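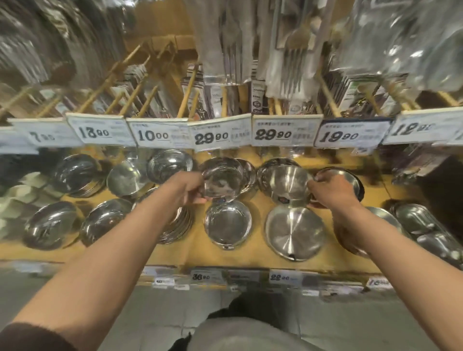 The Steel Shelf: Bowls, Plates and Trays from the Darkska Kitchen Store

Gallery and notes

I am writing this page for people who are going to furnish a small kitchen and are thinking about stainless steel. In my childhood home in Jivdale we had almost only steel on the table. When I moved away I bought ceramic, like everybody in my building, and in the first winter I broke two soup plates and the lid of a sugar bowl. After that I started to visit the housewares store in Darkska, where one part of the tableware aisle is given to steel. The photo at the top of the page is from there. The notes after it are arranged by the kind of dish, and I wrote them for the person who will stand in front of such a shelf and not know which bowl to take.

The bowls

Two steel bowls in the upper row, with a hand at the rim of each. I always advise to take hold of two bowls before choosing one. The eye is not a good judge of steel, because everything shines the same, but the hand understands quickly if the metal is thin or thick.

Run a finger along the rim also. A good rim is turned over and feels round. A poor one feels like the edge of a can, and you will meet that edge every day when you wash.

The mirror side

The polish inside the bowl is strong enough to give back a small dark reflection of a head. I like this finish for serving, but I must be fair about it. It collects fingerprints, and after some months of spoons it has many fine lines. My own bowls lost the mirror in the first year. They are now a soft gray and I find them more beautiful than before, but if you want the shine to stay, keep them for guests and use another set for breakfast.

The plates

Plates are standing upright here, and there is also a stack which shows only its edges. I wish more homes would store plates in this way. When they stand, you take one without lifting the others, and steel plates in a pile make a terrible noise in the early morning. A simple wooden rack is enough. Mine has room for 10 plates and I made it from the side of an old drawer.

The large plate with circles

My favorite thing on the shelf is the large flat plate in the lower row, with brushed lines going around in circles and a small dark label near its lower edge. The brushed surface hides scratches much better than the polished one. For a family with children I would choose this finish first.

About the labels: do not pull them off dry. Put a little cooking oil on the label, wait while you drink your tea, and then rub with a cloth. If you scratch it with a knife, the mark of the knife will stay on the plate longer than the glue would.

The divided trays

At the right side are the trays with compartments. Some people think they belong only in a school or a hospital, and I was of the same opinion until I used one. Rice stays in its place and the sauce stays in its place, and for one person it means only one thing to wash in the evening.

Look at the depth of the compartments before you buy. For dry food any tray is fine. For lentils or soup you need real walls, and many trays do not have them. In Jivdale my grandmother solved this by placing a small bowl inside the biggest compartment, and I still do it.

The small bowls

Small round bowls are what I use more than anything else. They hold chopped onion, salt, an egg, the pit of a peach, the screws from a chair I am repairing. For measuring I keep one which takes 200 milliliters to the rim, and I checked it with water before trusting it. Please do the same with yours. Two bowls can look equal on the shelf and be very different at home.

The prices

The tags on the shelf edge show 7.90, 13.90, 10.00, 29.90 two times, 19.90 and 12.90. This is a wide distance for one shelf, so it is worth going slowly. Tags and dishes do not always stand exactly together in a store, when so many customers take a bowl and put it back somewhere near. I carry the dish to the scanner by the entrance or I ask at the register.

I keep a limit of 50 for one visit. With this limit I come home with a few good pieces, and I do not come home with a full set in which half of the things are never used.

The wood under the steel

The base of the shelf is wood of a pale yellow color, and the metal takes this color in its reflections, so the dishes look warm. It is good to remember this when you imagine them in your own kitchen. On my white counter the same kind of bowl looked quite cold in the beginning. I put a linen cloth under it and now it is pleasant again.

White dishes next to the steel

Some white dishes stand at the far left. I have not given up white dishes completely. Coffee I still drink from a white cup, because steel burns my lips and the coffee becomes cold too fast. For hot soup also be careful, since a steel bowl with one wall is difficult to hold. Put it on a plate and carry the plate.

Care, in short

Wash the new pieces in hot water with soap before the first meal, as there is often a gray dust from polishing. Dry them with a cloth if your water is hard, otherwise you will have white spots. For the spots, use a spoon of vinegar and rinse well. Steel wool I do not recommend on any finish. Do not put these dishes in the microwave.

Other pages in this series

Wooden spoons and boards from the market in Zusent
Enamel pots, old and new
The glass jars of Brannigan Street

The page about enamel pots will receive new notes in September, when I am back in Jivdale and can look in the cupboards there.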